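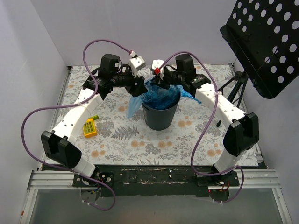
Hikameck Kerbside Notes is a plain-text collection of household rubbish and recycling records kept in Illville and the neighbouring suburb of Grirnville. Each record covers one bin on one collection day. Bin liners get their own column, as councils treat them differently: a dark grey bin with a translucent blue plastic bag in it, like the one at the centre of the work surface, is entered as colour "grey", liner "blue-t". Opaque liners take "-o" in place of "-t". An unlined bin is "none", never a blank.

Contents

The main file, kerbside.csv, has 343 records from 44 households. A second file, streets.csv, gives the street code, suburb and usual collection round. There are no names or house numbers in either file. Household codes were assigned in the order the forms came back and mean nothing else.

Columns in kerbside.csv

household: code, H01 to H44
round: collection round, 1 to 7
stream: general, recycling or green
colour: colour of the bin body, ignoring the lid
liner: colour and opacity, or "none"
fill: 0 to 5, where 0 is empty and 5 means the lid would not close
weight: kilograms, one decimal place, bin weight already subtracted
remarks: free text, left as written

How it was collected

Householders filled in a paper form the night before collection and left it under the lid. Weights were taken at the kerb with a hanging scale. Wheelie bins too heavy for the scale have an empty weight field and the word "over" in remarks. Forms were typed up twice and the two versions compared. Where they differed, the paper form was checked again.

Known problems

Round 5 in Grirnville was collected a day late after a public holiday, so green waste is higher than usual there. Garden clippings put in the general bin are recorded as general. "Grey" and "black" were used loosely on the early forms and have not been corrected. Fill levels are the householder's own judgement and should not be averaged across streams.

Kitchen caddies were added in May. Before that they were tipped into the green bin and not recorded separately.

Reading the files

Fields are separated by commas, and remarks are in double quotes. Line endings are DOS style. The Yurchenko script, tally.awk, prints totals by round and stream:

awk -f tally.awk kerbside.csv

It skips empty weights and does not warn about them.

Use

Free to copy for any purpose. Please keep this file with the data.

Last revised 24 March 1999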